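More episodes, fewer repeats

By October I had 1319 simulated episodes saved and a policy that could pick up a cup in one spot and almost nowhere else. I had been generating them overnight with the same counter and the same layout, and only the cup moved, by a few inches at most.

Amna Farooqui looked through the set and told me to throw most of it out. I kept 77 episodes and started over with a new generator, which I named Rekeck.
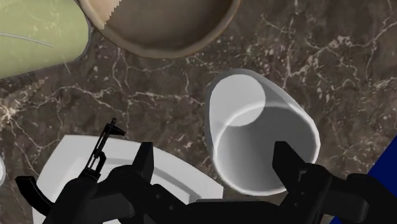
Rekeck picks the countertop, the objects and the starting pose of the arm again for every episode. I also stopped clearing space for the target. A white cup can now end up with a big brown bowl beyond it and the corner of a dish close to its base, with strong veins running through the stone. The old policy was trained on flat gray and did badly on marble, so I render a lot of marble now.

Each episode is saved with the wrist view, the joint positions and the gripper opening. I drive the arm by hand for the first 5 on any new object, and a planner does the others. Failed grasps go in a separate folder. Patricio Valcárcel wants to train on those too, but I haven't tried it.

Shadows are still a problem. The edges come out in steps when I keep the render fast, and the slower setting doubles my time per episode. I'm leaving it fast until the next training run is done.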